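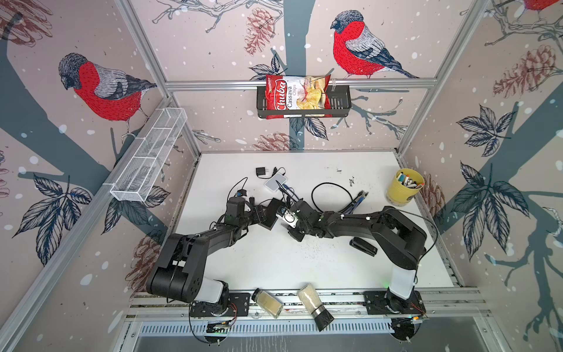

*Wallpaper bullfinches on a branch, with snow-like dots and pine cones*

The lake at Brorngate usually closes to rowers in the second week of December, when the docks come out. The club's season doesn't stop there. It moves into a converted feed store on the east side of town, where the rowing machines stand in two rows facing the back door, and it stays there until the ice is gone.

Most of the members are high school students. Few of them rowed before ninth grade, and a good number came over from soccer or swimming after an injury. The coaches like swimmers. They are used to early mornings and they don't mind staring at the same thing for an hour.

Winter practice starts at 5 in the morning, four days a week. The first half is slow, steady work at a low stroke rate. The second half depends on the day. On test days everyone pulls 1665 meters, an odd distance that matches the length of the home course from the old pump house to the bridge. Scores go up on a sheet by the door, in pencil, and stay up until the next test. 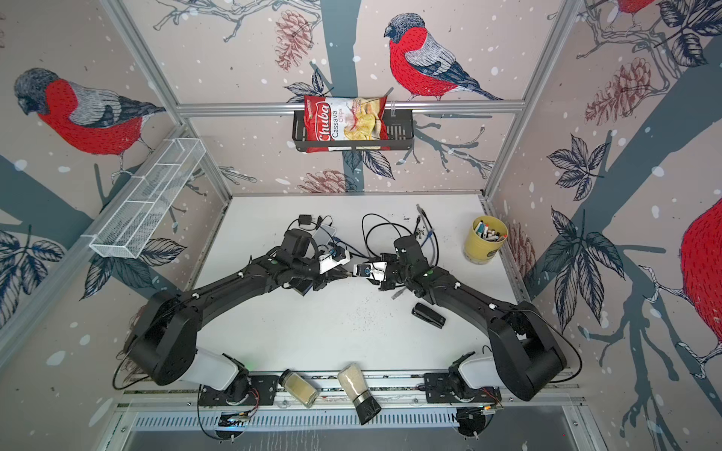 The scores matter for seats, but they don't settle them. A rower who is strong on the machine can still slow a boat down, and the coaches have moved kids out of the first boat in spring after they led the sheet all winter. Parents ask about this every year. The answer is that the lineup gets picked on the water, in March, after a lot of swapping.

The club owns two eights. *Addo* is the older one and has been patched along the bow twice. *Purer* was bought used and is lighter, and it goes to whichever crew is faster that month. The varsity girls have had it since last spring, when they beat Fulledent by 2 seats at the home regatta. Fulledent has a bigger team and an indoor tank — Brorngate has neither — and the two clubs have raced each other every May for as long as the current coaches have been around.

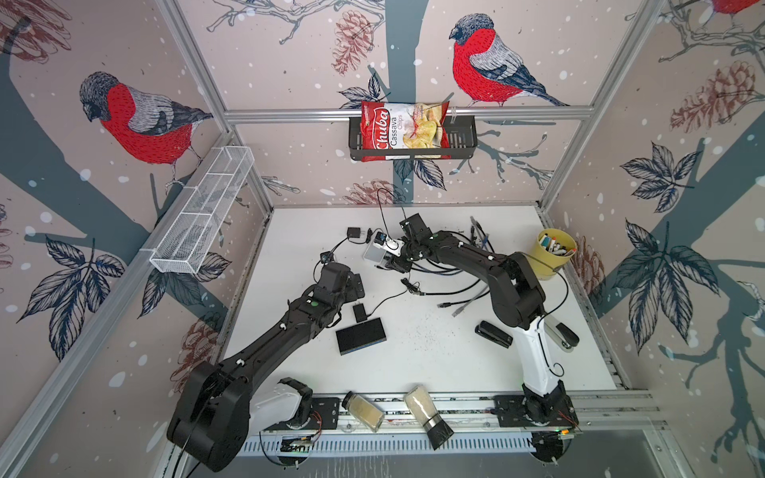
*Two black robot arms over a white tabletop*

Dues for the winter session are $100, and families who can't manage it can ask to pay later or work it off at the regatta. Practice breaks for the holidays and picks up again the first Monday in January. The first test comes that Friday.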